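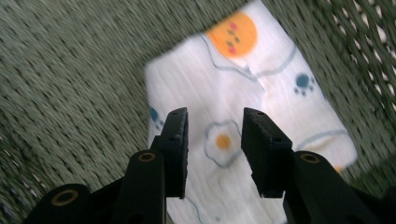
Where can you take small cloths and towels that are too good to throw away?
The cloth swap at the Lustero hall in Öberg Street takes them every Sunday from ten until two, and you can bring them in anything you like, from a basket to a carrier bag.

Share this story: 101 shares

The cloth swap in Öberg Street will carry on right through the winter after all, which will come as a great relief to anybody who has a drawer at home that no longer shuts properly.

It had been due to finish at the end of November, when the loan of the downstairs room at the Lustero hall ran out. The hall has now agreed to let the swap keep the room on Sundays until the spring, at the same rent as before, and the launderette on the corner, Unex, has said it will go on washing anything that comes in needing a freshen-up.

For those who haven't been along yet (and it is well worth it, if only for the tea), the idea is a very simple one. You bring the small household cloths you've finished with, so tea towels, flannels, muslins, hankies, napkins, cot sheets, the odd pillowcase, and you take home whatever catches your eye. Nothing is weighed and nobody keeps a tally of who brought what. If you turn up with one faded tea towel and leave with a pile of flannels for a new grandchild, that's perfectly all right, and there's a fair chance that next year you'll be coming back with the flannels.

There is a charge of 60p on the door, which goes towards the room and the washing powder. Children get in free.

The swap began four years ago on a trestle table outside the old Tutex fabric shop, in the weeks when the shop was selling off the last of its remnants. People kept asking whether there was anywhere they could leave the things they already had, and before long there was a box, then a row of boxes, then a wet afternoon when everything had to be carried across the road in a hurry to get it under cover. It has been at the hall ever since. According to the notice pinned up by the kitchen hatch, 3,733 pieces have found a new home in that time, and somebody has drawn a very fine sock next to the figure.

Children's prints go the fastest by a long way. Anything with an animal on it is usually gone within the first half hour, and food seems to be having a bit of a moment too, with fried eggs, toast and slices of melon all much in demand. Plain white goes slowly but it does go, mostly to people who want something for straining jam or polishing glasses. Big tablecloths are the one thing that tends to hang about, and regulars have been asked to hold on to theirs until after Christmas, when there will be a Sunday set aside just for table linen.
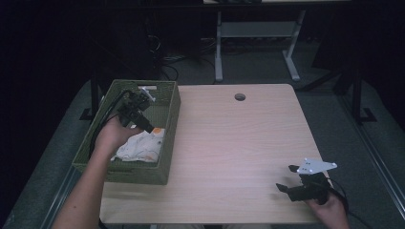

White fabric with a patch of orange print, in a green woven basket on a wooden table.

A few small changes come in with the winter dates. The sorting is moving to the back of the room, so that the doorway doesn't get quite so jammed at ten o'clock, and cloths will be kept in baskets by type instead of being heaped together, with prints in one and plains in another. Please don't worry about ironing. A quick shake and a fold is plenty, and if you've run out of time even for that, bring them crumpled and they will be folded when you get there, very likely while you're being told about somebody's holiday.

Things with holes in are welcome as well, provided they're clean. They go into a separate bag for dusters and patchwork, and the quilting group that meets upstairs on the same day is always glad of cotton in bright colours, however little there is of it. Orange is apparently very hard to come by. What can't be taken is anything with a filling, so no cushions, duvets or padded cot bumpers, and no curtains, lovely as some of them have been.

The hall is a short walk from the bus stop at the bottom of Öberg Street, and there's a ramp at the side door for prams and wheelchairs. Tea is on from half past ten. Cake depends on who has been baking, and last Sunday it was ginger.

14 comments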